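Bottle sorter build, second report on the small grant
February 26, 2022
By Gwawr Bevan
9 shares | 2 comments

Hi Dorian,

You asked for something readable this time instead of the spreadsheet, so I'm writing it the way I'd tell you over coffee (the spreadsheet is still coming, I promise). As a reminder, the Skarnel grant was 900 for parts and tools, to get a pair of home-printed arms putting empty drink bottles into a box on an ordinary living room table. I've spent most of it now and I'm pretty happy with where we are!

Where the money went

Servos, mainly. I ordered the full set from Zunimport and then had to order again when two of them arrived with stripped output gears. They refunded those without any argument, but it cost me most of a month waiting. The filament was cheaper than I'd budgeted, so I put the difference into a better power supply, and I'm so glad I did. The old one sagged every time both shoulders lifted together, and the arms would sort of bow at each other and give up.

The driver boards are the Walczak ones, same as in the proposal. I had a bad week with them over a setting in the bus speed that I'd typed wrong myself, and after that they've been fine. I also bought a crimping tool that wasn't on the list - I can take that one off the claim if you'd prefer.

What I've been working on

Printing is finished, wiring is finished (tidy is another matter), and nearly all my time now goes on gripping. Bottles are harder than the wooden blocks I started with. They're light, they roll, and a thin one buckles if you close the jaws the way you would on a block. I've settled on Coca-Cola bottles with the labels left on for now, and a shallow gray cardboard box as the place they should end up. I keep the box toward the right of the table and start a bottle over on the left, which gives the near arm a decent reach across.

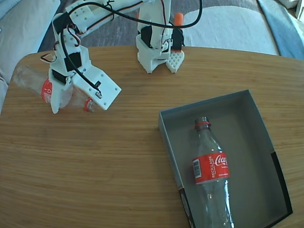
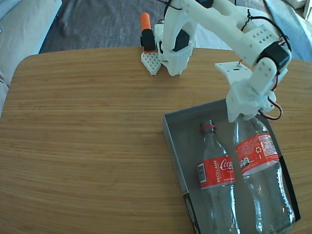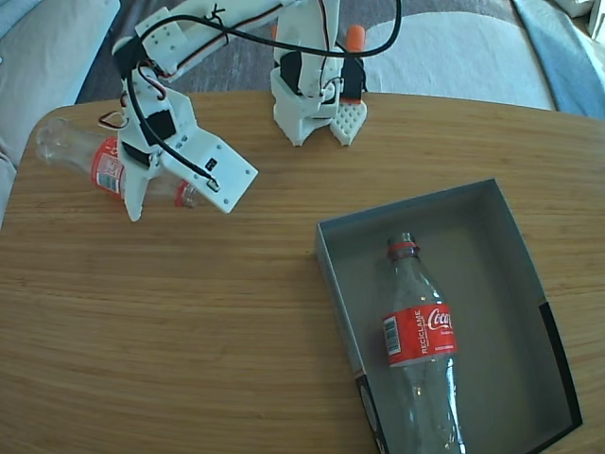
Gripping, in more detail

I've been trying two holds, one around the body and one at the neck. The body hold is easy to line up but the label is slippery, and the bottle tends to swivel as the arm comes round. The neck hold wants much better aim from the wrist, and then the bottle hangs nicely and I can lower it in base first. I'm leaning toward the neck hold, though I'd like to give both a fair go before I drop one.

The flat jaw plate has been reprinted more often than I want to admit. The current one has plenty of spare holes in it, so I can move the screws around without printing the whole thing again, and I wish I'd done that from the start. The narrow finger opposite is next on my list. I want to try a strip of rubber on it, maybe cut from an old bike tube.

Cables are my other headache. The long black one loops over the top between the arms and it's fine until the near arm reaches far out, when it starts to tug. I'll reroute it down the back of the link and add a few clips.

Software

The control program is called Skimport (sorry, I named it late at night). It plays back moves I've recorded by hand and saves every run with a note from me on how it went. My target is 2000 saved runs by the end of May. It sounds like a lot, but a run is short and I do a batch most evenings after dinner. The log viewer is still ugly and slow, and I'd like to fix it before you have to look at it.

What I need from you

A yes or no on the crimping tool, and a yes or no on moving what's left of the travel line over to spare servos. I'd like 2 on the shelf so a dead one doesn't stop everything again. Also, could you tell me whether the May report needs a video? If it does I'll start clearing a proper spot for the lamp.

Talk soon,
Gwawr

Contact Gwawr | © 2022 Gwawr Bevan | Back to top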